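Workshop notebook — flood gauges, Pravton Brook
April, started 7:40 a.m.

Rain all night and the brook came up nicely! Exactly what we wanted for a first run with three stations going at once. Writing this up while the numbers are fresh, and so Agathe can check me on the footbridge readings when she gets in.

Where we were before the storm

Three stations: Hastent weir (top), the footbridge at Collombridge (middle), and the culvert under Baudry Lane (bottom). Each has a pressure sensor in a pipe, plus a painted staff gauge for us to read by eye. Logging every 5 minutes. The weir sensor has been fine since the fall. The footbridge one was reset last week after the bracket slipped, so treat its zero with suspicion until we re-level it.

What the brook did

Rain started properly a bit before midnight. The rain bucket at the weir logged 56 mm by 6 a.m., and most of that fell in two bursts with a lull between them. You can see both bursts in the weir trace, two clean humps with the second one taller. By the footbridge they have smeared into one hump with a shoulder on it. By the culvert it's a single broad rise, no shoulder at all. I have drawn this on the whiteboard for school visits so many times, and there it is in our own data!

Lag from weir peak to footbridge peak: 23 minutes. I had guessed closer to 40. The ground was soaked already from last week, so a lot of this probably ran straight off the fields above the lane, and the side ditch comes in below the weir anyway. Évan thinks the ditch is most of the story. He wants a fourth sensor in it and I'm coming round to that.

Footbridge staff gauge at 6:15, by flashlight: 1.12 m. Sensor said 1.01. So 11 cm low, which fits the bracket slipping and not a drifting sensor, but one reading is one reading. Need at least two more at different levels as it drops.

Culvert

Peak there was just short of the crown of the pipe. No water on the lane. The trash rack had a good mat of reeds and twigs on it by first light, so part of that level is backwater from the rack and we shouldn't put it into the rating curve as is. Flagged in the sheet with a B. If anybody has a neat way to correct for a half-blocked rack I would love to hear it — I went through the two methods in the binder and they disagree with each other by a mile.

Rating curve, short version

Weir curve held up well at the low end. At the top we're extrapolating, and the curve gives a peak flow I don't believe yet. Évan got one float timing from the bank at 6:50 (oranges, the old method, works great) and it comes out lower than the curve. Surface speed still has to be knocked down to a mean, so lower again. I'd love to get a proper dip with the current meter at anything over 0.8 m on the staff. Next storm!

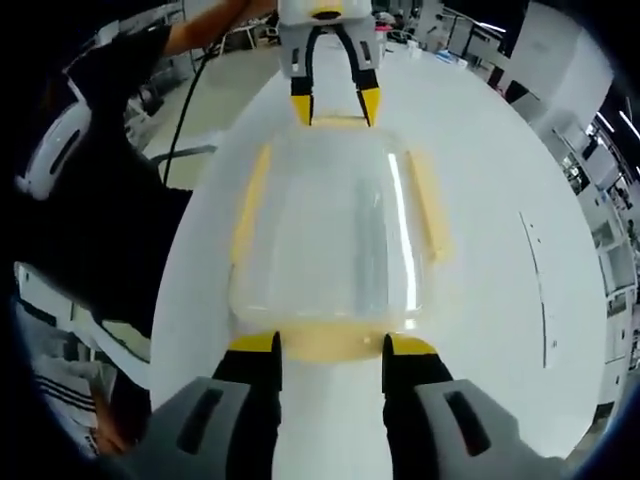 Sediment bottles

Six grabs from the footbridge, 1000 ml each, on the rise and on the way down. The rising ones are far browner, even though two of them were taken at the same staff reading as a falling pair. Classic loop, and I can't wait to see it in the filter weights. Filters go in the oven overnight, weigh twice. Agathe has the balance booked until noon.

To do

Read the footbridge staff again at lunch and at 4 p.m., write down sensor value next to it
Clear the rack at Baudry Lane, photo before and after, note the time to the minute
Swap the logger battery at the weir, it was down to 11.8 V
Ask Évan for the ditch cross-section from last summer
Dry out my boots (left one leaks at the heel again)

Added 12:30: staff 0.74, sensor 0.63. Same offset! Bracket it is.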